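Tomar 3 is out, and the gallery finally behaves

Well, it's landed! Tomar 3 went up on the downloads page this morning, and if you build your sites with the Grirnen theme you'll want to grab it before you do anything else today. I've been running the test version on my own site for most of December and I'm very fond of it (my partner is sick of hearing about sliders).

The big change is the gallery stack. You can now drop a whole folder of pictures on it in one go, and the captions come along too. Ramesh Sachdeva rewrote that bit from scratch, and my biggest page, with 162 pictures on it, opens on my old phone without that horrible grey pause. You also get eight new layouts. My favourite is the staggered one, though I'd leave plenty of space between the rows or it looks cramped.
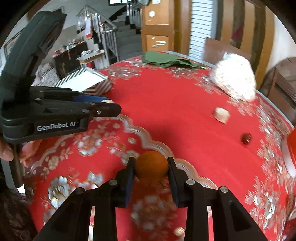
What else is new

The menu builder has been tidied up, so you can drag a page under another one and it stays put. Jyoti Pandey has added a proper dark setting for the whole theme, with two sets of colours to start you off. And the contact form remembers what people typed if they forget to fill in their email address – I've been moaning about that one on the forum for ages, so thank you!

Before you update, save a copy of your project. Anything made with the old Karkach slider needs swapping by hand, as the new version won't open it. It took me one cup of tea to do mine.

The update is free if you already own Tomar 2. Violeta Espinoza is recording a set of short videos on the new gallery, starting with the folder import, and I'll put the links up as soon as she sends them over. Bugs go in the usual forum thread, please, not in my inbox!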